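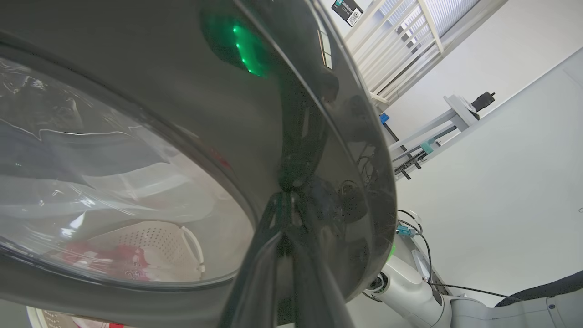
Cyrill Kofler wrote in to say that the August edition of this guide told him to set the water hardness before it told him how to find out what the hardness was, and could the two perhaps be introduced to each other. They have been. The section below replaces the old one, which may be used to light the stove.

## Section 4: Setting up the Grelitz softener

The softener is the cream box with the lid that doesn't quite shut. It sits between the incoming main and everything in the house that dislikes limescale: the washing machine, the boiler, the shower, and the kettle if you take its water from the hot side, a habit we don't encourage. The kitchen cold tap is fed straight from the main and stays hard.

You will need:

- a bucket you don't mind losing to the cupboard for good
- salt tablets, of the sort sold for softeners
- the hardness test strips (inside the lid, in the bag)
- a torch
- a towel

**Note:** Table salt is not softener salt. Neither is rock salt for the drive, dishwasher salt or the pink stuff with the mountain on the packet. They all dissolve, after a fashion, and one of them leaves a grey sludge that has to be ladled out with a mug.

### Finding out how hard the water is

1. Run the kitchen cold tap until the water is properly cold.
2. Fill a clean glass. A glass with soap in it will tell you about the soap.
3. Dip a test strip for as long as the packet says, take it out and shake it once.
4. Compare it with the coloured squares in daylight. Under the cupboard bulb every result looks like the worst one.
5. Write the figure on the inside of the lid, in pencil, under the previous owner's. You will want it in a moment, and again next year when you've forgotten you ever knew it.

If the strip falls between two squares, take the harder of them.

### Filling the salt

1. Lift the lid. The front edge catches, so lift from the back.
2. Check that the brine well (the upright tube with a cap) is capped. Tablets that go down the well have to be fished out with kitchen tongs.
3. Pour the salt in slowly, keeping it away from the tube.
4. Stop at the moulded line. The line above it is part of the box and means nothing at all.
5. Put the lid back as far as it goes.

There should be water visible at the bottom of a fairly empty box. There should not be water visible at the top of a full one – see "When it sulks", below.

**Caution:** Salt is heavy and the bags split along the seam you happen to be holding. Stand the bag on the floor and decant from it with the scoop. If you have a bad back, someone else has just acquired a job.

### Programming the valve

The display goes dark when left alone. Press any button once to wake it, and wait. Pressing a second button while it wakes puts it into Italian.

1. Hold **SET** until the clock flashes.
2. Set the time with the arrows. There is no daylight saving, so either change it twice a year or get used to it being wrong for half of one.
3. Press **SET** again. The hardness figure flashes.
4. Enter the figure you pencilled on the lid.
5. Press **SET** again for the regeneration time. Ours is set for the small hours. Pick a time when no one will be running a bath.
6. Press **SET** a last time and take your hand away. The display thinks it over, then shows the litres left before the next regeneration.

At Sermont, with our water and our setting, that first number comes up as 2,206. Yours will differ if your strip did. What matters is that the figure goes down when a tap is running and stays put when all the taps are off. If it goes down with all the taps off, you have a leak, and this is no longer a section about softeners.

**Note:** If you have landed in Italian, hold both arrows until the display blanks, then begin again at step 1. The clock will have reset itself out of spite.

### Bypass

The blue lever on the pipework behind the box sends water round the softener instead of through it. Use it when you change the filter, when you water the garden from the utility tap, and whenever the softener is making a noise you'd like to stop thinking about until morning.

1. Turn the lever until it lies across the pipe. It is stiff, and it stops with a thump.
2. Open the utility tap briefly to let the pressure off.
3. Do whatever it was you came to do.
4. Turn the lever back in line with the pipe, slowly.
5. Take the luggage label marked BYPASSED off the display and hang it on its hook.

Step 5 is the one that gets missed. The label has spent whole summers on a softener that was working perfectly well, and at least one winter on its hook while it wasn't.

### What to change elsewhere in the house

Soft water makes a good deal more lather than you expect, so a few habits need adjusting.

**Washing machine.** Use the soft-water line on the detergent packet, which on most packets means less than you have been using all your life. If there is still foam at the end of the cycle, run another rinse with nothing added and use less next time. Towels may come out softer or may come out exactly the same, depending on whom you ask.

**Shower.** Less shampoo. The slippery feeling is normal, and rinsing for longer won't shift it.

**Boiler.** Leave the boiler settings to the heating engineer, and tell them that a softener has been fitted. They will want to write it in the book.

**House plants.** Water them from the kitchen cold tap. The fern in the hall was not, and there is now a space in the hall.

### When it sulks

**Water up to the top of the salt.** The float is probably stuck. Put the softener into bypass, take the cap off the brine well, lift the float gently and let it drop. If the level hasn't gone down after the next regeneration, ring Cuautle, who supplied the valve. Have the serial number ready. It is on the back, naturally, facing the wall, and this is what the torch is for.

**Salt never goes down.** Push a broom handle gently into the salt. If it meets a crust with a hollow under it, you have a salt bridge. Break it up with the handle. Keep away from the sides of the box, and use someone else's broom.

**Scale is back on the taps.** Look at the blue lever. Then look at the salt. Then test the utility tap with a strip, and only after that start blaming the equipment.

**Gurgling at night.** It's regenerating. Anyone sleeping in the room above should be told beforehand, preferably in daylight.

**Display dead.** Check the plug behind the box. It shares a double socket with the freezer, and people unplug the wrong one in both directions. The settings survive a short power cut but the clock doesn't.

Spare strips and the drain hose adaptor come from the shop in Iltitz, second counter, ask for the softener drawer. Filter cartridges are covered in the next section, along with the spanner and where it is supposed to live.

Revised 16/12/2025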